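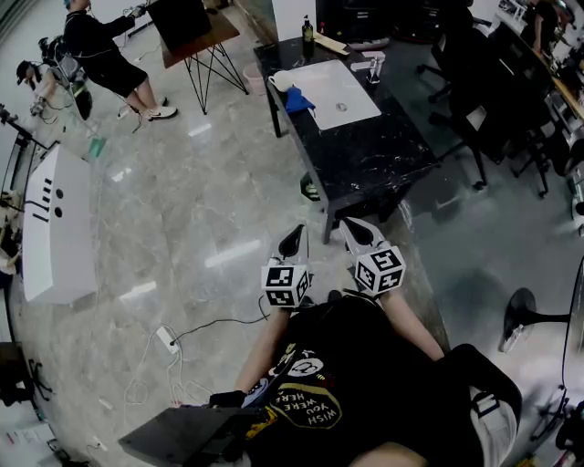 How do you keep a shiny black table looking decent? Wipe it more often than you want to, and keep very little on it.

We have had the black marble-patterned table since April and I have gone back and forth on what belongs there. The white veins hide crumbs pretty well. The black parts hide nothing. A mug leaves a ring, a hand leaves a print, and any bottle you set down gets a second one in the reflection, so two things look like four.

My first idea was a tray. I bought one from Eltico, used it for 3 weeks, and found that it only gave people a place to put their keys. It lives in a closet now. What stays out these days is a mug, a pump bottle, a blue cloth and whatever flat thing someone is working on — usually the white board.

The cloth matters more than the spray. I used to buy a pack of 30 from Carré and throw them out as they got stiff. Now I keep seven and wash them without softener, which leaves a film on the glossy top. One pass damp, one pass dry, and I go along the veins, not across them. That last part probably makes no difference.

The far edge is where things collect. Bottles get pushed back there when someone needs room, then the flat pieces go in next to them, and the middle looks clean while the back is full.
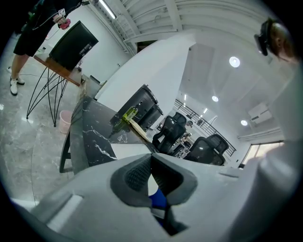
Bernadette Langlois wrote to me that I should stop wiping the back edge last, as the cloth is already dirty by then. She does hers back to front and turns the cloth over halfway. I tried it for two days and it is faster.

The legs are next. They are black too and pick up dust near the floor, and I have been ignoring them.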